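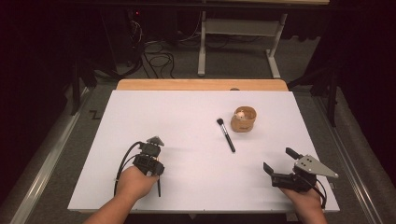

Fig. 1. Makeup brush and small cup on a white board.

Nevell Blurbs

Jacket copy from crime and suspense novels, transcribed and labelled for series continuity.

Status: stable. Maintained by Domenica Hofstetter and Thijs De Smet.

Overview

Nevell Blurbs holds 594 back-cover and flap texts taken from the paperback stock of the Smits lending library. Each text is stored with its book's series name, its position in the series, and labels for the recurring characters it mentions. The set was made to test whether a blurb alone is enough to place a book in its series order. It can also be used for name matching, and for work on how publishers shorten a plot.

No text from inside the books is included.

Files

blurbs.tsv: one row per blurb, UTF-8, tab separated
characters.tsv: one row per recurring character per blurb
series.tsv: one row per series, 44 rows
splits/: lists of blurb ids for train, dev and test
notes/queries.txt: open questions from the labelling

Fields in blurbs.tsv

id: stable, never reused
series_id: key into series.tsv
position: whole number, or "x" for prequels and side stories
format: "back" or "flap"
text: the blurb, line breaks replaced by a single space
truncated: 1 if part of the text was hidden by a library label, otherwise 0

Position follows the order of first publication in the original language. Where a translated series came out in a different order, the translated position is given in series.tsv under alt_order. Two series have no agreed order at all and are marked "open". 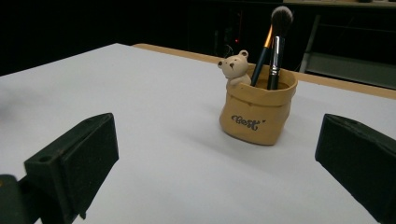
Transcription

Texts were typed by hand from the printed cover and then compared with a second typing by another person. Differences were settled by Ans Jacobs. Spelling mistakes on the cover are kept. Press quotations and prices were left out, as were lines advertising the author's other books — these often give the series order away.

Character labels were added with Molix, using the export settings in notes/queries.txt. A character counts as recurring if they are named in the blurbs of at least two books in the same series. Titles and ranks are not part of the name: "Inspector" and "Judge" go in the role column. If a character marries or changes name between books, both forms share one character id.

Splits

Splits are made by series, so no series appears in more than one of them. Test has six series and dev has the same number; the rest are in train. Please do not re-split by blurb. Character names leak across, and the ordering task becomes a lookup.
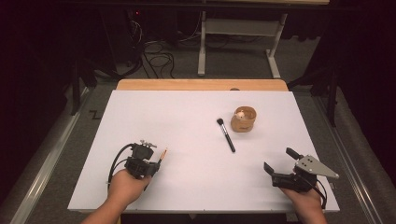 Known problems

The stock leans heavily towards police and courtroom series. Cosy mysteries are thin, and spy fiction was shelved separately and never typed.

In 17 blurbs the text names a character who does not belong to the series, usually a guest from another series by the same author. These are labelled with role "guest" and should be skipped when building name lists.

Flutby reprints have new blurbs that differ from those of the first printing. Only the reprint text was available for these, and it tends to say more about the detective's earlier cases. A model tuned on them may do better than it should.

Blurbs with truncated = 1 are kept in train only.

Changes

1.2: duplicate ids removed from characters.tsv; role values put in lower case
1.1: alt_order added for translated series (Gaspard Lefèvre)
1.0: first release, April

Use

The labels may be reused with credit to the maintainers. Rights in the blurbs themselves remain with their publishers, and the text column is supplied for research only. Requests to remove a text go to Bram Coppens, who will need the id and the edition.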